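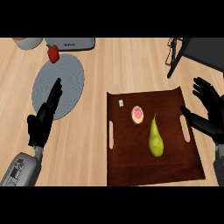 I will argue for the shared kitchen table to anyone who stands still long enough. Kitchen islands, breakfast bars, those little drop-down shelves with two stools, fine, they all have their place. But a real table, big enough that you can leave your mail on one end and still eat at the other, changes how a house feels!

We moved to Firine with a table that seated two, and for a couple of years we ate on the couch like everyone else we knew. Then a school in Mwaipopo was clearing out its old dining hall and we came home with a monster. It seats 7 if people like each other. It took up half the room and I loved it by Monday.

Homework happens there now. So do taxes, haircuts, bread, arguments over the phone bill. Neighbors who used to talk on the porch come in and sit, and they stay, because there is somewhere to put their elbows. We had 18 people through on a single evening in October (standing, leaning, eating over each other's shoulders) and the soup ran out before the talk did.

I know the objection. Apartments are small and rents are awful, and a table is a lot of floor to give up. I still say give up the couch first, or at least the big one. You can be comfortable on a decent chair with a cushion for a whole evening.

So if you're looking at floor plans this fall, measure for the table before anything else. And get the longer one. Our only regret is the bench, which pinches.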